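La boîte à repas : à quoi sert son couvercle ?
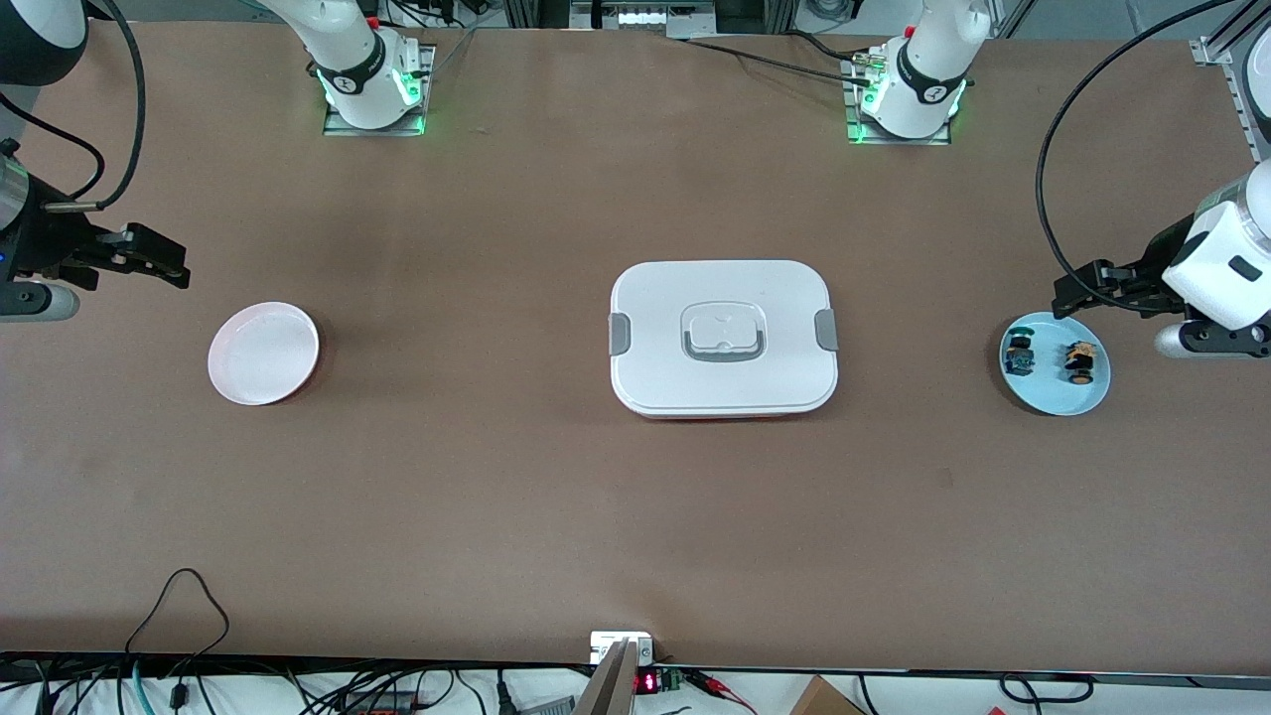

Une boîte alimentaire à couvercle blanc, entre deux assiettes rondes.

Une assiette convient bien pour manger à table. Pour garder un reste ou emporter un goûter, il faut un récipient qui se ferme : la boîte alimentaire.

Le couvercle protège les aliments de la poussière et ralentit leur dessèchement. Sur ce modèle, 2 clips gris le maintiennent en place, un de chaque côté. Au milieu se trouve une poignée grise, logée dans un creux.

Comment bien fermer une boîte ?
Pose le couvercle bien à plat, puis appuie sur les clips l'un après l'autre. Si l'un d'eux résiste, ne force pas – vérifie d'abord qu'aucun morceau d'aliment n'est coincé sur le bord.

Le sais-tu ?
Un reste de repas se range au réfrigérateur, au plus tard 2 heures après la cuisson. Demande à un adulte avant de réchauffer une boîte : certains couvercles ne supportent pas la chaleur.

Fiche rédigée par Nestor Layug pour les ateliers Pludard, cycle 2.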